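# The Case for a Plain Table and a Proper Steamer

The kitchen at Prunstead has been open to residents since last June, and in that time the house has received more letters about equipment than about food. Most ask for additions. The writers would like a second oven, a set of moulds, a stand mixer, a rice cooker with a timer. This essay argues for a different course. The house should spend its modest allowance on a small number of sound items, steaming equipment first among them, and should keep its work surfaces clear.

It is proper to declare an interest. I have taught steaming and simple dough work in the house for eight years, and I would sooner see a bun steamed than baked. Residents who prefer a crust are entitled to their view, and the ovens at Taltudard are available to them by arrangement.

## The surface

The first requirement of any kitchen used by many hands is a surface on which nothing lives. By this I mean that no canister, knife block, fruit bowl or radio should have a permanent place on it. A table that is bare at the start of a session may be wiped in one movement, and the person who arrives second is under no obligation to move the belongings of the person who arrived first.
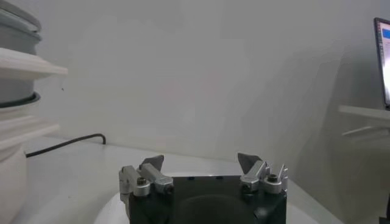

Objections to this policy have been put to the house in writing. The most considered came from Josphat Owino, who holds that a bare white table against a grey wall is discouraging to people who do not already cook, and that a shelf of jars within sight would invite them to begin. There is some force in this. A room may be so plain that it appears to belong to no one, and the former kitchen at Strazds suffered from precisely that fault.

I remain unpersuaded that jars are the remedy. What draws a hesitant person to a table is another person working at it, and such a person needs elbow room. Dough in particular is ungenerous to clutter. Flour travels, and every object left standing must afterwards be lifted and cleaned beneath. A white top has the further merit that it shows what has been left behind. Darker surfaces are kinder to the eye and a good deal less candid.

The question of colour was raised again when the tops at Ostesness were replaced, and the decision there went to a dark green. I have worked on it and found it agreeable, although I could not tell by looking whether it had been wiped.

## The vessel

On the matter of the steamer itself, the house has been offered a great deal of advice. Bamboo has its defenders, and they are right about the fragrance and about the way the lid deals with condensation. Bamboo also requires to be dried thoroughly and stored in moving air, conditions which a shared cupboard cannot promise. Two of our baskets were lost to mould in a single winter.

A large stainless steel pot with a perforated metal insert asks for much less. It may be scrubbed without ceremony and put away by someone in a hurry. The same pot will serve for stock or for boiling potatoes when the insert is lifted out, and a kitchen with limited cupboards should count that in its favour. The insert should sit level, and its holes should be small enough that a soft dough does not sag into them. Where there is any doubt, a square of baking paper beneath each bun settles the matter.

Price has been mentioned. The whole of this year's equipment allowance is £3,148, from which repairs must also be met, and up to £200 has been set aside for steaming. That sum will buy one pot of real weight or several thin ones. I recommend the former. A thin base scorches as soon as the water runs low, and the water always runs low when a conversation is going well.

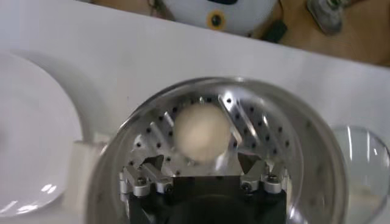
Steaming also has a claim as instruction. A beginner who bakes must trust a dial and a closed door. A beginner who steams must learn to judge the water, to leave space between one piece and the next, and to keep the lid on for the full time however strong the temptation to look. These are useful habits, and they are acquired at small expense. The ingredients for a plain bun are flour, water, yeast and a little sugar, and a failed one may be eaten without embarrassment.

I would add a word on quantity. New members of the class tend to fill the steamer to its rim, in the belief that a single batch saves fuel. The pieces swell, join at the sides and tear when parted. Vasylyna Tkachuk, who took the class before me, had her pupils begin with one bun each and no more — a practice I thought wasteful when I first met it and have since adopted without alteration. One piece in the middle of the insert has steam on every side, and its maker can see the result of her own shaping without wondering which neighbour spoiled it.

## What is asked of the house

The recommendations are few. The tables should be kept clear between sessions, with storage confined to the cupboards. One heavy steel pot should be bought, together with an insert that fits it properly, and the remaining bamboo baskets offered to any resident with a dry place to hang them. Requests for a mixer should be deferred until the pot has seen a full year of use.

Residents who disagree are invited to write before the allowance is settled. Letters may be left in the tray by the kitchen door, and those that concern the ovens should be marked for Taltudard.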